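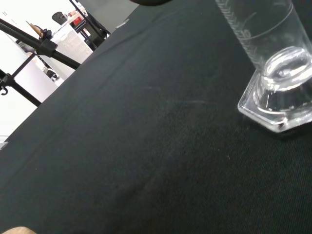 A Second Pair of Hands for the Bench

Members of the Nolteven shared workshop are building a robot arm that can handle laboratory glass, and are learning how much of the work lies outside the arm

Print this article
E-mail this article

The Nolteven workshop occupies the ground floor of a former printing plant, and for most of its existence it has been known for furniture. The bandsaw and the planer still take up the largest room. In a smaller room at the back, four members have spent the better part of a year on a different undertaking: a robot arm, built from purchased joints and parts made on the premises, that is intended to pick up, move and set down ordinary pieces of laboratory glassware without supervision.

The project is called Urnalus. It was proposed by Shih-chieh Kan, a retired chemistry teacher who joined the workshop to repair a set of dining chairs and remained after the chairs were finished. Mr. Kan had spent much of his career preparing solutions for classroom use, often early in the morning before students arrived. His proposal to the membership ran to a single page. It asked for bench space, access to the lathe and the 3D printers, and permission to store glass in a locked cabinet.

"I did not ask for a machine that could do chemistry," Mr. Kan said. "I asked for one that could be trusted to carry a cylinder from one side of a table to the other. I believed this was modest. My colleagues were polite enough to let me find out for myself."

The graduated cylinder has become the standard test object. It is tall, narrow and clear, and it stands on a thick hexagonal glass base that reflects light from every face. Each of these qualities presents a difficulty. A camera mounted near the gripper tends to see whatever is behind the glass, and the bright facets at the foot can be mistaken for separate objects. The height of the piece means that a small error at the base becomes a large one at the rim.

Po-yen Shek, who is responsible for the vision software, began with an approach that had worked well on wooden blocks and coffee mugs. It failed on glass almost completely. The program would report a confident position for the cylinder and then, one picture later, report another position a hand's width away. Mr. Shek now looks for the base first. The facets that caused so much trouble are used as landmarks, along with the shadow the base leaves on the tabletop, and the rest of the cylinder is inferred from them.

The tabletop itself was changed as part of this effort. The original bench surface was a pale laminate, which suited the people working at it and made clear glass nearly invisible to the camera. Brijesh Nishad, who fabricates most of the project's mechanical parts, tried painted board, rubber matting and a sheet of felt before settling on a very dark green cloth with a fine weave. The cloth gives the highlights in the glass something to stand out against. It also gathers lint with great efficiency, and a clothes brush now hangs beside the bench.

Mr. Nishad's larger contribution is the gripper. The present version is the 8th, and the earlier ones are kept in a drawer. The first had hard plastic fingers that scored the glass. Several of its successors were too soft and allowed a cylinder to tilt slowly in the grip, a fault that was hard to detect until the piece was set down at an angle. The current fingers have rounded tips, and they close under a force limit that Mr. Nishad sets by hand with a spring scale.

"People expect the difficult part to be strength," he said. "An arm of this size has more strength than we would ever want near glass. Nearly all of our effort goes into persuading it to do less."

Lighting has occupied the group to a degree that none of them anticipated. The workshop has tall windows, and the afternoon sun crosses the back room from about the time most members arrive. Cosmin Dobre, a former theater electrician, was recruited specifically to address this. He marked the floor with tape so that stands and clamps can be returned to the same positions after the room has been used for other purposes, and he keeps a notebook recording the settings for each session. Trials are now held after 6 p.m. whenever possible. Mr. Dobre regards this as a temporary arrangement and has said so in writing to the membership.

Records are kept carefully. At the last review, the group had logged 3023 attempts to locate and grasp a cylinder, of which 1512 were made after the change to the dark cloth. Mr. Kan enters the results himself, in a bound ledger as well as in a spreadsheet. An attempt is counted as a success only if the cylinder is lifted, carried and placed upright within a circle drawn on a card. He has resisted suggestions that the circle be made larger.

The question of breakage was raised when the project was first approved, and it has been raised at most general meetings since. The group works with empty cylinders or with plain water. Eye protection is required of anyone in the room while the arm is powered, and a stop button is mounted at each end of the bench. Mr. Nishad has also arranged for the arm to halt if it meets resistance it does not expect. This feature has on occasion stopped the arm in midair for no reason that anyone could identify - an outcome the group considers acceptable for the present.

Funding comes from the members' own dues, with a small equipment grant from Kwok, a regional supplier of school laboratory goods. The grant paid for two of the joints and a quantity of glassware. The remaining joints were bought secondhand and needed new bearings. The group has declined to publish a total cost, on the ground that much of the labor and a good deal of the material were never properly accounted for.

Other members have taken an interest. Chin-lung Lai, who teaches the workshop's introductory course in machine tools, now uses the gripper brackets as an exercise for new students, so that spare parts are usually on hand. Ms. Lai was initially opposed to the project. She was concerned that a back room devoted to electronics would draw attention away from the maintenance of the older machines, and she still holds that the lathe is overdue for service. The group has agreed to share the expense.

A second arm, provisionally named Zurnano, is under discussion. It would be smaller and would hold a cylinder steady while the first arm poured into it. Mr. Shek has begun work on the problem of reading a liquid level through curved glass, where the printed markings and the surface of the water can be difficult to tell apart. He does not expect a useful result before December, when the workshop opens its doors to visitors.

For that occasion the group intends to run the carrying test at intervals through the day, with the ledger open on a table for anyone who wishes to examine it. Mr. Dobre has asked that blinds be fitted to the windows before then. The request is on the agenda for the next general meeting.

Print this article
E-mail this article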